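Drerier Preserves, Clolisness
Home | Shop | Visit us | Gallery | Jobs

Gallery: A winter with Paju

January 2019

We used to keep this page for chutney. Regular visitors will know the sort of thing: chutney in jars, chutney on cheese, chutney next to a sprig of something we don't put in the chutney. Then we got a robot arm and people stopped asking about the chutney, so the gallery is now given over to the work in the packing kitchen and what it looks like with a machine in it.

The arm was made by Clirkinari and it came with a model number as long as a bank account. Paju is what we call it. The name was settled by a vote, and the losing side still calls it "the arm" in a marked manner.

There are 12 of us at Drerier, counting the office. Paju works in the packing kitchen, where it picks up empty jars, puts them down in front of the filler, and later picks up full ones and puts them in boxes. Put like that it sounds like the dullest job in the building. It was. We took it in turns, and there was a rota, and there was a good deal of swapping on the rota, and a tin of shortbread could get you out of a whole afternoon of it.

The shortbread economy has since collapsed. It is the first thing anyone mentions when you ask what automation has changed.

What we were told to expect was that the robot would do the lifting and we would do "higher value tasks". We had a meeting to find out which of our tasks were the higher value ones. Labelling was put forward by the people who do the labelling. Tasting was popular with everybody. In practice the new task is looking after the robot, which wants more attention than any of us did when we started, and gets it, too.

It had to be shown the room, for a start. A new person here is walked round once, told where the aprons hang and warned about the back step. Paju had to be moved from place to place at the speed of a Sunday driver while somebody held a button down and said "left a bit" to a colleague standing two feet away. We did this for most of a week. By the end we had all learned that none of us agrees on what "left a bit" means, and that the filler had never been square to the wall.

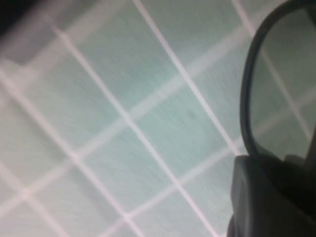 The filler has been straightened, and it is running better than it has in years. We would like to give the machine the credit but it was done with a crowbar and a folded beer mat.

Then there are the jars. We buy four sizes, and for as long as anybody can remember we have spoken of them as small, ordinary, big and Christmas. Paju wanted millimetres. So out came a ruler, and we found that "ordinary" had been two slightly different jars all along, from two suppliers, and that the people on boxing had known this and had been quietly sorting them by feel. It had never been written down or come up at a meeting. It was just in their hands. We have written it down now, and there is a sheet on the wall, and I notice that the people on boxing go and stand in front of that sheet with a look of some satisfaction.

I think about that more than I expected to. When the salesman came he talked for an hour about what the arm could pick up. He hadn't much to say about what we could, and we couldn't have helped him, not having thought about it ourselves. There is a way of lifting a warm jar with the lid freshly on, with the heel of the hand kept well out of it, and another way of turning it to check the seal as you set it down. Explaining either of them to a machine takes a morning and makes you feel that you have never really picked up a jar before.

The seal check stayed with us, by the way. Paju puts the jar down and one of us presses the lid. We did ask about that and there is a sensor you can buy. We looked at the price of the sensor, and then at a thumb, and carried on as before.

Some notes from the floor, gathered at tea break:

"My wrists are better. I didn't want to say so in front of it."

"You can't talk to it, but you find you do."

"It stops dead when you walk past the line on the floor. I've worked with people who could learn from that."

"I miss the rota. You always knew what you'd be moaning about."

"It's slower than us before dinner and quicker than us after."

The last one is true. First thing in the morning, with everyone fresh and the radio on, two people can out-pack Paju easily and have done so out of spite. By four o'clock it is still going at the pace it started with and the rest of us are leaning on things. The output for the day comes out a little ahead of where it was. The output of complaints has gone down too, though they have become more technical.

Hours are the question we get asked about most, usually by customers, usually in a lowered voice across the shop counter. So, for the record: the same people work here as before, on the same hours. Two of us have been on the Clirkinari course and came back able to restart it properly, where the rest of us had been using the method that works on the kettle. Those two get a bit extra in their pay for it, which was argued over and is right. Whether we'd have taken on another packer this spring if we hadn't bought the arm, I can't tell you. Possibly. It seems only fair to put that in as well.

Things that have gone up on the packing kitchen noticeboard since Paju arrived:

- a drawing of Paju in a hairnet
- the jar sheet, see above
- a request that people stop leaving their mugs inside the line
- a second request, in capitals
- a leaving card for the old trolley, signed by all of us

The arm has had five unplanned stops so far. One was a jar of the wrong sort of ordinary, and the other four were mugs.

More to come in February, when marmalade starts. The oranges will be cut by hand, same as every year, and anyone who would like to see the work going on is welcome at the viewing window by the shop. Please don't tap on the glass. Paju doesn't mind, but the people do.

Back to gallery | Opening times | Trade enquiries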